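Print | E-mail this page | 2 comments

Household Water Use, notes for week 2
Teacher: Estrella Arriaga

In most homes the toilet takes a large part of the water. An old cistern uses much more for each flush than a modern one, so please first find the age of yours.

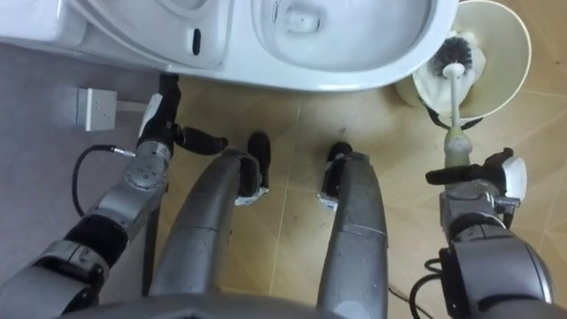
A slow leak is also important. Put a little food colour in the cistern and wait. If the colour comes into the bowl, the seal must be changed.
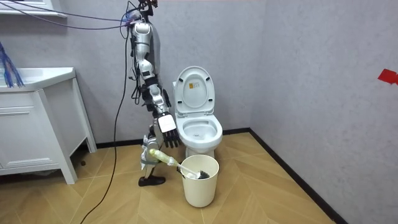

How often should we read the meter?
Once a week is enough, always on the same day, for example Saturday.

Share (2)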